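Print | E-mail this story
Share 144 | Comments 5

The Flondeck Pads

Reynaldo Cabrera had the new pads on before Godfrey Nyanda finished his coffee. It was February and the apartment was cold, so they both kept their jackets on.

"Which ones are these?" Godfrey asked.

"Flondeck. The Derkix ones are in the bag."

"I liked the Derkix ones."

"You liked them on boxes. Brunard doesn't pay us for boxes."

Brunard paid them for kitchens, and for this month that meant fruit and vegetables. The contract called for 1101 clean picks with each pad, and a written opinion at the end. Reynaldo wrote the opinions. Godfrey thought they were too polite.

They had rented the place from Mrs. Sarmiento by the week. She had left her tablecloth on the table and told them twice that it was not to be cut, burned or taken home. Godfrey had asked if they could swap it for a plain one. Reynaldo said no. People had tablecloths. If the pads slid on a shiny cloth, Brunard would want to know.

"Start with the greens?" Godfrey said.

"Oranges. Get your hand in first."

Godfrey took hold of his gripper and squeezed the handle a few times. The linkage clicked. He had used the same tool for two years and he could tell a loose pin by the sound, or said he could.
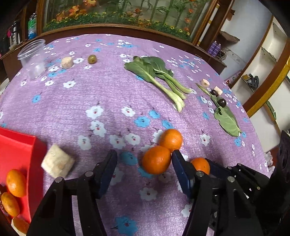 Both grippers at the table, with the oranges up first.

The first orange came up and he set it in the red container. The second one rolled. He closed on it again, lower, and it stayed.

"Count that?" he said.

"Not clean. You went twice."

"It rolled."

"Then I'll write that it rolled."

Godfrey did the next one slowly. He could feel the pad give a little before it held, a soft place in the squeeze that the Derkix pads didn't have. With those you knew right away. You had it or you had dented it.

They worked until noon. The greens were harder. The stalks were fine but the leaves folded up inside the jaws, and once a whole bunch came along when he wanted one piece. Reynaldo was better at it. He came in flat, almost lying on the cloth, and took the stalk at the thick end. He didn't explain how he did it, and Godfrey didn't ask.

At 4 Mrs. Sarmiento came by for her mail. She stood in the doorway in her coat and watched Godfrey pick up an orange, put it down, and pick it up again.

"My husband had hands like that, after the stroke," she said. "The therapist gave him beans."

Reynaldo put his gripper down. "Did it help?"

"Some. He hated the beans." She came closer and looked at the pads. "These are rubber?"

"Something like it."

"He would have squeezed too hard," she said. "He always did – even before."

She held out her hand, and after a second Godfrey gave her the tool. She picked up an orange on the first try and held it over the table longer than she needed to. Then she set it down on one of the printed flowers and gave the gripper back.

"Count that?" Godfrey said when she had gone.

Reynaldo looked at the sheet for a while. Then he made a mark.

"It was clean," he said, and reached for the next orange.

Get new stories by e-mail. Enter your address to sign up for our newsletter.

This site uses cookies. Accept | Settings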